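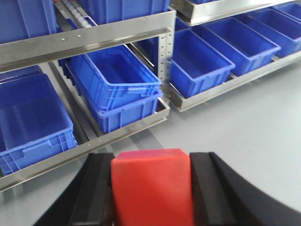
Whether a machine can take over a chore in our stockroom depends mostly on which chore you pick, and I think the list has been lumping them together. Holding a plain block is close to solved. The red one is held between two black fingers with flat sides to press on, and the blue bins on the steel shelves are open at the top, so dropping it in one is a fair next step. A bag of loose screws is another matter.

On January 10, 2021, Nazanin Talebi wrote:

> We had the Heltano arm do 500 picks of mixed parts last week. It got 279 without help. My boss at Ferkari wants to know if that is good enough to take over restocking at night. Has anyone tried?

No, I wouldn't leave it alone at night with that number. Somebody has to clear up the other picks in the morning, and a part in the wrong bin costs us more than one left on the floor.

We tried something like it in August at Aguiar. Boxed parts went fine - 51 in a row before a miss. Soft packs stopped it every few minutes. We ended up giving it 12 part numbers, all boxed, and people still do the rest.

As for folding towels or loading a dishwasher at home, I haven't seen one I would pay for.

Nazanin, can you split your misses by part type and post them?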